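Slide 1 – title

OK, hello, thanks for staying past coffee. Say name, say I run the assembly room at Mavstead, and skip the company history (they can read it in the program).

Slide 2 – what we asked for

We went in wanting one arm. One! The first quote from Postar was for one arm, a gripper and two days of training, and I had the form half signed. Then Edgars Jankauskaitė asked me who was going to hold the other part. Pause here. It got a laugh at Reltbridge.

Slide 3 – where the money went

The arms were 52 percent of what we spent. I'd budgeted them at nearly everything, so this is the slide I want people to write down. Grippers, brackets, cables and spare fingers came to 23 percent – I had a single line for all of that and it said "misc." The rest was the table, the training and my own team's hours, which I'd put down as free. Don't do that.

Mention the lead time. Ramanauskas quoted 34 days for the second gripper and it took over 23 more on top. We had a very nice table to look at in June.

Slide 4 – what I'd ask a vendor now

Read these out slowly:
Does the price include the gripper, or only the arm?
Who pays when a finger bends?
Can I bring my own parts to the demo? (If they say no, go home.)
How much table do two of them need when they're both reaching for the middle?

On that last one, tape it out on the floor before you order. We bought the table first and I still hear about it.

Slide 5 – leave this up for questions

Short tubes are the job we priced everything around, so point at the parts and then take hands. If someone asks about payback, give them the spreadsheet link and my email.
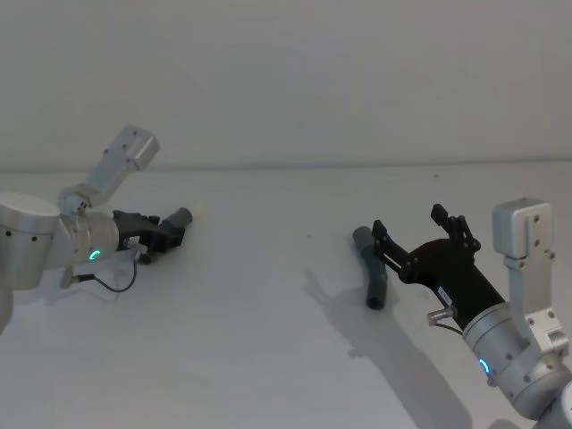

Slide 5: Two arms, one table, dark gray parts.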